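Grudbridge kitchen library opens second branch in June

By Gunnel Aasen
2 min read

Families in Grudbridge will be able to borrow pans, plates and small appliances from a second site this summer, the Prelira lending scheme has confirmed. The new branch will take over the former shoe shop on Munditz Street.

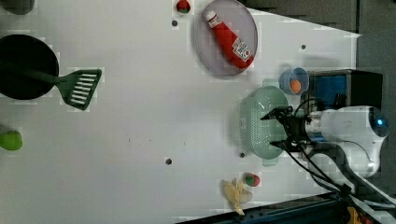

GRUDBRIDGE, February 17, 2024 -- Membership will cost £12 a year at both sites, with no charge for households on a low income. Loans run for 14 days and can be renewed once.

The first branch opened in the Makhubela Centre and now has almost 95 members. Most join to borrow something large, such as a jam pan or a cake stand -- then come back for everyday things when they move house.
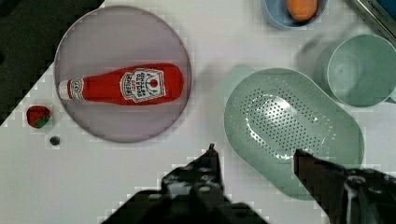
Prelira will also run cookery sessions for beginners at Munditz Street on weekday evenings. Places are limited and members may book first. Borrowed items should be returned clean, with all their parts.

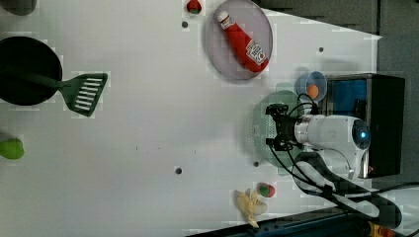 Gunnel Aasen said the waiting list for slow cookers had been too long over the winter, and that the new branch would buy several more before opening.

Donations are welcome from the start of May.
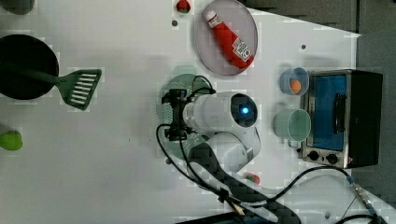

Prelira accepts most kitchen goods in working order. Knives must be wrapped and electrical items will be tested before they are lent. Basic pieces are always wanted: a black frying pan and a green slotted spatula are the sort of thing a new tenant asks for first. Food cannot be accepted.

Comments

Pat: Will there be parking at Munditz Street?

tomk: Borrowed 50 plates for my mum's party, no trouble at all. Glad it's growing.

Lynne R: Please open on Saturdays too.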